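Week 4 - Wallpaper, repeats and waste
Notes to go with the slides. Efua Amegashie, room as before

Reading for this week: Ansah ch. 3, skip the part on dyes.

Last week: block printing, hand blocks, pin marks. Blocks small, so small repeats. Then rollers. Cheaper paper, longer runs, and suddenly people with ordinary wages are papering a front room.

Key terms
Repeat - distance down the roll before the pattern starts over.
Straight match - pattern lines up straight across at the seam.
Drop match - next strip shifts down, usually by half the repeat.
Ground - the base color under everything. Check it before you date anything, it fades first.

Wullircombe mill: opened with 24 printing blocks, mostly small florals. Order book survives, more than 2,000 entries, the handwritting gets worse as it goes. Look for how often the blues come up. Blue grounds sold well in August and badly in winter, and the clerk complains about it in the margins.

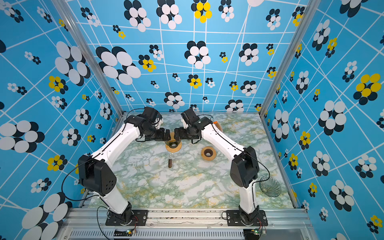
Fig. 2. Bright blue patterned paper on three walls.

Strong color on all sides makes a small space feel closer. Compare with the Beltodov sample book (762 patterns, mostly pale) where the advice is one papered wall and paint for the rest. Different market, different rooms. We'll argue about this in section.

Waste. Long repeat = more thrown away. Work it out per strip, not per roll. Wall height plus trim, round up to next full repeat, THEN see how many strips you get. Students always forget the trim.

Corners: never wrap a full strip around. Cut it, overlap a little, start the new wall from a plumb line. Old houses have no square corners so the pattern will drift, hide the bad seam behind the door.

Hisent catalog, pattern 368 - bring your tracing of it. Mark one full repeat in pencil and say which match it is. Half a page is fine.

Next week borders and friezes, bring scisors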